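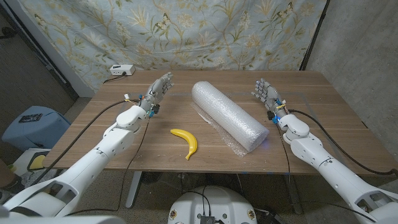
Faut-il croire au registre de Hillow ?

Pour l'instant je n'y crois qu'à moitié, et encore, à la moitié la moins intéressante : qu'un homme ait noté la pression de l'air à Hillow pendant plusieurs hivers, d'accord. Qu'il ait « fondé la prévision du temps », comme le répétait le programme, il faudrait me montrer la page.

24 décembre 2022

Rentré hier soir de Sandum, trop tard pour écrire. Le train est resté longtemps arrêté en rase campagne et j'en ai profité pour relire mes notes du colloque, mauvaise idée. Elles sont pleines de points d'interrogation dans la marge.

Je m'étais laissé convaincre par l'invitation. Un colloque d'hiver sur les observateurs amateurs, hébergé dans l'ancienne école de Sandum, avec des historiens, des météorologues à la retraite, des gens du pays : cela changeait des salles sans fenêtre. J'y ai trouvé une salle sans fenêtre. Le café était correct.

Tout tournait autour du registre. Il contient 1 198 relevés barométriques, de la même main paraît-il, et l'on nous a répété le chiffre à chaque séance, comme si la quantité réglait la question. J'ai demandé combien de relevés portaient une heure. Silence, puis quelqu'un a dit « la plupart ». J'ai demandé où se trouvait l'instrument, à quelle altitude, dans une pièce chauffée ou non. On m'a répondu que l'auteur était « un esprit rigoureux ». Je veux bien, mais un mercure placé près d'une cheminée se moque de la rigueur de celui qui le lit.
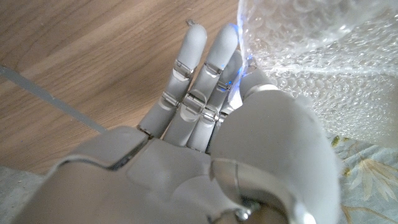 Main articulée gris clair, charnières de métal.

Le seul exposé qui m'ait tenu éveillé est celui d'Ayodele Akande, vendredi matin. Elle est allée voir l'encre. Trois cahiers sur l'ensemble présentent, à son avis, une écriture trop égale pour avoir été remplis au jour le jour : même pente, même pression de plume, aucune rature sur des semaines. Elle pense à une mise au propre, faite plus tard, peut-être par un parent. Elle n'a pas crié à la fraude, elle a simplement montré les pages côte à côte. La salle a pris cela très mal. Un monsieur du premier rang a parlé de « procès posthume ».

Moi, je ne suis pas entièrement d'accord avec elle non plus. Une mise au propre n'a rien de suspect en soi, tous les observateurs de l'époque recopiaient. Ce qui me gêne, c'est qu'on a perdu les brouillons et qu'on fait comme si la copie les valait. Je le lui ai dit dans le couloir. Elle m'a répondu que les brouillons étaient peut-être dans le fonds Lorklow, qui n'est pas classé, et que personne n'a demandé à l'ouvrir. Environ huit cartons. Huit cartons, et on organise un colloque avant de les ouvrir !

Ce site utilise des cookies pour mesurer son audience. En poursuivant votre lecture, vous acceptez leur utilisation. Accepter – Refuser – En savoir plus

L'après-midi, table ronde sur « l'héritage ». J'ai peu noté. On y a comparé le registre à des séries bien plus longues et bien mieux tenues, toujours à l'avantage de Hillow, par je ne sais quel miracle. Puis est venue l'annonce du volume collectif chez Etim, remise des textes en février. Février, donc deux mois, fêtes comprises. J'ai dit que j'y réfléchirais – c'est ma façon de refuser, mais ils l'ont noté comme un oui, je l'ai vu sur la feuille.

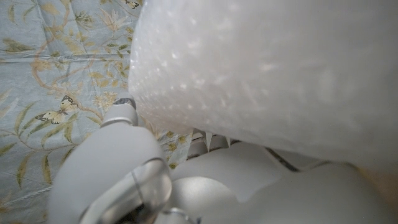
Surface translucide couverte de petites bosses, doigt gris clair.

Ce matin, j'ai tout de même ressorti mes propres copies des tempêtes de la côte. Si le registre est sincère, la grande chute de pression devrait s'y voir, avec peut-être un décalage de quelques heures. Je n'ai pour Hillow que les photocopies distribuées à l'entrée, mal cadrées, la colonne des dates mangée par la reliure. On devine une baisse. On devine ce qu'on veut, avec une reliure pareille.

Écrit à Akande pour lui proposer d'aller voir les cartons ensemble. Message court, sans formule de fêtes, je m'en suis aperçu après l'envoi. Elle me prendra pour un ours.

Il pleut depuis midi. Mon baromètre à moi indique « beau fixe » et je n'ai pas envie de le tapoter. On m'attend à sept heures pour dîner et il faut encore que je trouve une chemise. Penser à réclamer le remboursement du billet, le guichet de Sandum n'a pas voulu me donner de reçu.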